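Home Contents Chapters Glossary Instructor Notes Contact

We use cookies to remember your place in the book. Accept Manage settings

Chapter 4
Reading a Fabric Before You Cut It

I ruined my first good piece of wool in one afternoon. It was a charcoal flannel, bought with most of a month's spending money, and I cut a skirt out of it sideways because the pattern pieces fit better that way. The skirt looked fine on the table. It looked fine on the hanger too, for a day or so. Then it started to droop at the sides and pull tight across the hips, and by the end of the week it hung on me like a wet flag. I'd read the pattern instructions twice. I hadn't read the cloth at all.

So this chapter is about reading cloth. We spent the first three chapters on the body, on measuring it and on drafting a basic block, and if you did the exercises you now have a bodice and a skirt in plain muslin that fit somebody reasonably well. Good! Keep those. We're going to make the very same skirt over and over in this chapter, in different fabrics, and you'll see how little the paper pattern decides for you.

You will need your skirt block from Chapter 3, a pair of shears that you use for fabric and nothing else, pins, a steam iron, and a handful of swatches. The swatch list is at the back of the book. If your school orders the Malarano swatch box you'll have everything already, and the numbers I use in the exercises match the numbers on those cards. If not, a remnant bin will do just as well. Mine came out of remnant bins for years.

4.1 What the words mean

Fashion people throw fabric words around very loosely. I've heard "silk" used for anything shiny and "linen" for anything wrinkled. In this book I'll try to keep three words apart, and I'd like you to do the same in your notes.

Fiber is the raw stuff. Wool, cotton, flax, silk, polyester, rayon. It tells you how the cloth will treat heat and sweat, and a fair bit about how it will take dye.

Yarn is what you get when fibers are twisted or laid together. A tight twist makes a crisp, springy yarn. A low twist makes a soft one that pills sooner.

Structure is how the yarns are put together, and for most clothes that means woven or knitted. Satin is a structure. So is twill, so is jersey. You can have a silk satin, a polyester satin and a cotton satin (that last one usually gets called sateen, and the bedding department is full of it).

When a customer says she wants "something silky," she could mean any of the three. She may want the real fiber. She may want the shine, which a satin weave gives you in cheap fiber too. Or she may only want a dress that moves when she does. Ask before you buy the cloth. I once lined a whole coat in silk for someone who, when I finally asked, just didn't want it to stick to her sweater.

4.2 Color and light

We'll get to drape in a minute, but color comes first in the store, so let's deal with it. Cloth changes color with the light that lands on it and with the light that comes through it. A thin mint voile held up at a window is a different green from the same voile folded four times on a shelf. Put it over white and it goes cool and pale. Put it over tan lining and it turns a bit dusty, which can be lovely or can look like you washed it wrong.

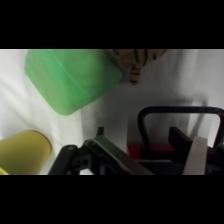

Figure 4.1. Translucent mint green beside tan and yellow on a white cloth. The green is brighter at the rim and deeper toward the lower corner.

The practical habit is simple. Never judge a sheer alone. Lay it over the lining you plan to use, then over skin, then over white, and look at each by daylight and again under a lamp. Write down what you see, because your memory for color is worse than you think (mine is terrible). Prints need the same care, especially ones with white in them, where the lining shows through the white parts and leaves the rest nearly alone.

Pile fabrics bring their own trouble. Velvet, corduroy and fake fur all look darker from one direction and lighter from the other. Stroke the cloth and you'll feel which way it lies down. Every piece of the garment has to run the same way, so you can't flip a pattern piece to save space, and you'll need more yardage than the envelope says for a plain fabric. If two panels of a velvet skirt run opposite ways, people will see it from across a parking lot.

4.3 Grain

Back to my poor flannel. A woven cloth has two sets of yarns. The warp runs the length of the bolt and was held under tension on the loom, so it's usually the stronger and less stretchy of the two. The weft goes across, from one selvage to the other. The selvages are those firm finished edges, and they're your best friends, so don't trim them off until you've found your grain.

Pull the cloth gently along the selvage. Then pull it across. Then pull it corner to corner. You'll feel three different fabrics in your hands. The lengthwise pull gives almost nothing, the crosswise pull gives a little, and the diagonal, which we call the bias, gives a lot and narrows as it goes. A skirt cut on the lengthwise grain hangs straight and steady. Cut on the bias, the same skirt clings at the hip and ripples at the hem, and it keeps on growing for a while after you finish it. That's why we let bias skirts hang before we mark the hem. I give mine a full night at least, and two if the cloth is heavy.

Crosswise cutting isn't a crime, by the way. Border prints are often cut that way on purpose so the border runs along the hem. The trick is to choose it with your eyes open - and to test it first.

4.4 Weight and drape

Mills sell cloth by weight, and in this book I'll use grams per square meter, which you'll see written as gsm. You don't need to memorize a chart, but a couple of landmarks help. A cloth of 88 gsm is shirt-light and will usually want a lining in a skirt. At 200 gsm you're into sturdy trousers and simple jackets. By 400 gsm you're holding coat cloth, and your home machine may start to complain at the places where seams cross.

Weight isn't drape, though, and students mix these up every term. Drape is how the cloth falls when you let go of it. A light organza stands out stiff as paper. A heavy wool crepe pours off the table. Two fabrics can sit right next to each other on the scale and make skirts that look like they came from different patterns altogether.

When I was learning, I did my practice work at a little dress studio called Skulismont, where every new bolt had to be hung over the back of a chair before anyone could price it. You walked past it all morning. By lunch you knew if it wanted to be a coat or a blouse. I still do this at home, and my dining chairs are never free.

4.5 The hand

"Hand" is the trade word for how a fabric feels, and it covers a lot. Is it dry or slick? Springy or limp? Does it warm up quickly when you hold it? Crush a corner in your fist, count to 10, and let go. If it bounces back, it'll forgive you for sitting down. If it stays crumpled, you'll be ironing it forever, and you should at least like the wrinkled look before you spend the money.

Close your eyes while you do this. I know it sounds silly in a store. But the eye is bossy, and a pretty print will talk you into a horrible scratchy cloth if you let it.

4.6 Before the shears come out

Wash it, if the finished piece is going to be washed. Steam it, if it's wool. Cloth shrinks, and I'd much sooner have it shrink as a flat piece than as a skirt with a zipper in it. Then press it, square it up, find the grain and only then lay out your pattern.

Through the rest of the chapter we'll follow two fabrics in detail. One is the Haddad twill, a mid-weight cotton that behaves beautifully and is a good place to start if your hands are nervous. The other is the Nullitz crepe, which slides off the table, frays when you look at it and makes the prettiest skirt in the whole book. Do the twill first. Please don't skip to the crepe, however much you like the color.

Exercise 4A

Take three swatches of different structure and hang each one over the back of a chair. Leave them while you do something else. When you come back, sketch how each one falls, fast and small, without worrying about whether the drawing is any good. Under each sketch write the fiber if you know it, the structure, and one garment you'd make from it. Then pull each swatch along the length, across, and on the bias, and write down where it gives. Keep the page. We'll use it again in section 4.8, when we cut the first twill skirt.

Get new chapters and fabric notes by email. Enter your address Subscribe No thanks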